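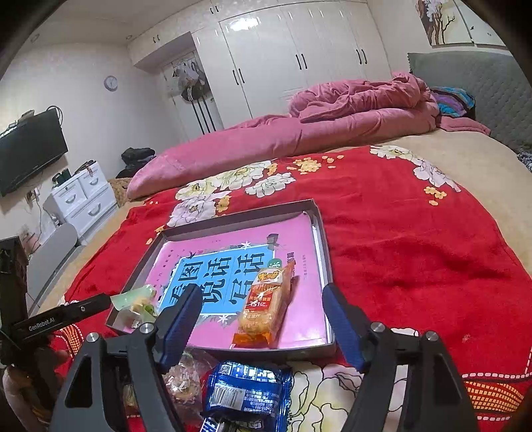 One reader wrote in to ask whether the Stilero really needs a full night on charge before its first go, and the answer is yes, I'm afraid it does. Mine took 10 hours. Put the kettle on and read the rest of this section.

Section 3: Pairing your Stilero bedside lamp

1. Plug the base into the wall and leave the lamp switched off.

2. Get the Dirkatix app on your phone and make an account. It'll ask for your postcode - you can skip that.

3. Hold the dimmer down until the light blinks amber, then let go.

4. Pick your lamp from the list. If you've got two, pair them one at a time or you'll end up dimming the wrong side of the bed (I did this for a week).

5. Set the warmth. I like 2650 for reading, and anything whiter keeps me up.

Note: the app won't let you type 90 for brightness on battery. It stops at 89, and Jallcombe tell me a fix is due in February.

Caution: don't drape anything over the shade, and keep the base off quilts and pillows while it charges. It gets warm underneath.

If the amber blink never comes, unplug, wait a minute and go back to step 1.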